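Gripper keeps knocking the mug over in simulation, then carries on as if nothing happened
Posted in Robotics & Automation > Grippers and end effectors

pegboard_pete
Monday, 7.42 pm

Hello all, hoping somebody has met this one before. I've got a two-finger gripper on a simulated arm, running in Skemov, with a view looking straight down from the wrist. The job is dead simple: pick up the cube, move it to the other side of the pegboard, leave the mug alone. The mug is only there as an obstacle.

For ages it worked fine. Then I swapped the mug model for a nicer one from the Fragkou object pack (proper handle, glossy yellow, very pleased with it) and now on a good share of runs the arm catches the mug on its way in and over it goes. That bit I can live with, it's a simulation and I'm not mopping anything up. What bothers me is that the collision stop never fires. The arm just keeps going for the cube, and the log says "path clear" the whole way through.

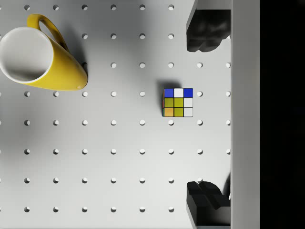 I've got the contact force limit set to 4 newtons and I've checked that the stop is switched on in the settings — three times, because I didn't believe myself. If I park the gripper and drive it into the pegboard on purpose, it stops straight away. Drive it into the cube, same thing, stops. It's only the mug it doesn't seem to care about.

The plan is to run the same program on the real arm in March and there will be people's hands near it, so I'd rather not find out then that my safety stop is a decoration. Any ideas? I did try turning the speed down and it still happened, just slower.

zadcombe_maker
Monday, 8.15 pm

Is your mug too light? Mine kept flying about until I made it heavier. Try that.

deremau_dave
Monday, 9.30 pm

Weight might be part of it but I don't think it's the main thing. My money's on the new mug being missing from the list of objects the stop watches. When you bring in a model from a pack it arrives with a new name, and the stop goes by the list, so your old mug is probably still sitting in there and the new one isn't. It'll still get shoved about, because the physics doesn't care about the list, but no contact gets reported.

Open the contact monitor and nudge the mug by hand. If it moves and the contact count stays at zero, there's your answer. Add it to the list and run the test again.

While you're in there, have a look at the collision shape too. I had a jug that came in with 3175 faces and the solver made a right mess of it. I cut it down to 661 and it behaved itself. Do keep the handle as its own shape though — if you wrap the whole mug in one lump, the gap in the handle gets filled in and you'll be stopping for thin air.

Now the zadcombe_maker point. A light mug can tip over on a very small push, well under your limit, and then the stop is doing what you told it to. So log the peak force before you blame anything else. And please don't treat any of this as your protection for hands. A stop in software is fine for saving the crockery, but on the real arm you want a proper emergency stop wired in, the speed limited, and someone who knows the kit to check it over before anybody reaches in.

pegboard_pete
Monday, 10.05 pm

It was the list! Old mug still in there, new one nowhere. I've added it and done 17 runs, and the stop fired every time the gripper touched the mug. It still touches it far more than I'd like, so the path needs sorting, but that's tomorrow's problem. I've put in a request for the wired stop as well. Thanks both.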